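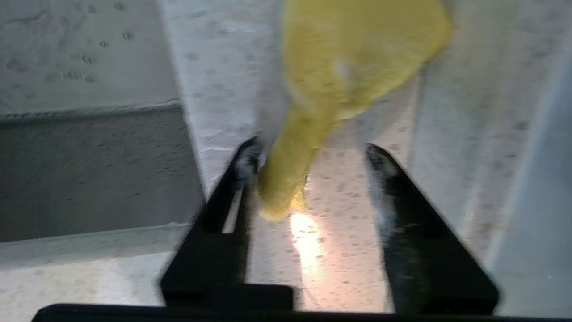

Tirta Ong wants to know, before anything else, whether we won. We did not, or not as often as the application hinted we might. The Stostell girls' softball program is 3 and 13 across fall and winter ball, and I would ask the Selach Fund to read on anyway.

**Progress report: Stostell Youth Softball, first half of grant**
Wednesday, March 6, 2019

## Where the season stands

Two of the three wins came after the winter break, both against the same team, and I have written their coach a nice note. We were run-ruled a lot in the fall. Lately we lose by two or three runs, in games that go the full seven innings, and parents have started complaining about how long they have to sit there. I count that as growth.

Soo-ah Kwon took over as head coach in the fall with a roster that had one pitcher on it. She now has four who can find the plate, plus a fifth who can find it on weekends. The catching is still thin. Our starting catcher has also been our backup catcher, and her knees would like the second half of the grant to fix this.

## What the money has gone to

The biggest piece was the indoor winter sessions, held in the Plarolora gym while the field was under snow. We bought new catcher's gear in two sizes, a pitching screen, and a bucket of balls that are all the same color. The old screen had a hole exactly where you would not want one.

We have $897 left in the equipment line. I'd like to hold it for bases, as second base at the upper field has come loose and now gets stolen in the literal sense.

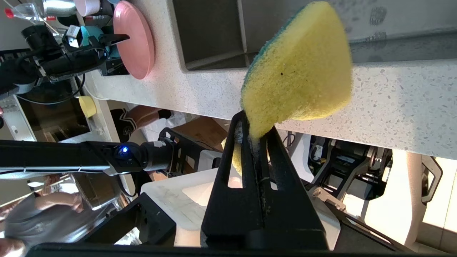 Mackenzie Dhillon asked at the winter meeting why the travel line is almost untouched when the equipment line is nearly gone, and it's a fair question. We budgeted for a bus to four away games and then the parents drove. They drove in convoy, badly, and one car went to the wrong Little League complex and stayed for an inning. If the Fund allows it, we would move what is left of travel into umpire fees, which went up in January without asking us.

## Attendance

Winter practice was optional, and I expected six kids and a dog. Added up over the whole run, we logged 278 player visits. Puspita Wijaya kept the sign-in sheets and throws out anything she can't read, so the real number may be a little higher. A few of the girls appear to have signed in as major leaguers - those she also threw out.
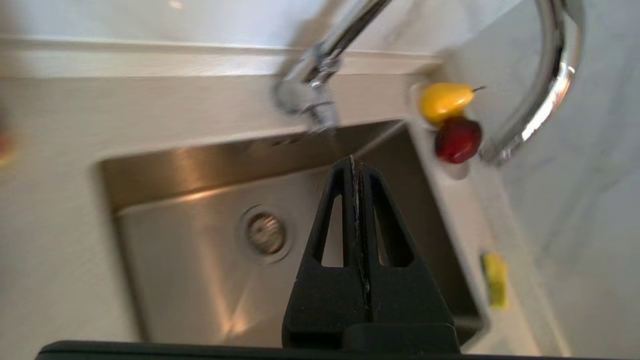
The sheets also show who came back, and mostly it was the younger ones. The eighth graders drifted off toward basketball in January and are drifting back now with better footwork and strong opinions about our uniforms.

## Problems

- The upper field drains toward the pitcher's circle. We have reported it twice.
- Prasetyo Sutanto can only run hitting practice every other week. On the off weeks I run it, and the averages reflect this.
- The scoreboard shows an 8 for every number in the visitors' column. Early in the fall this was close to accurate.

## What comes next

Spring games start as soon as the field is playable, and the schedule runs through May. Coach Kwon wants a catching clinic before opening day, paid from the training line, and I have told her yes pending your approval of the travel change. Please let me know on that one first. The umpires have been polite so far, but they do send reminders.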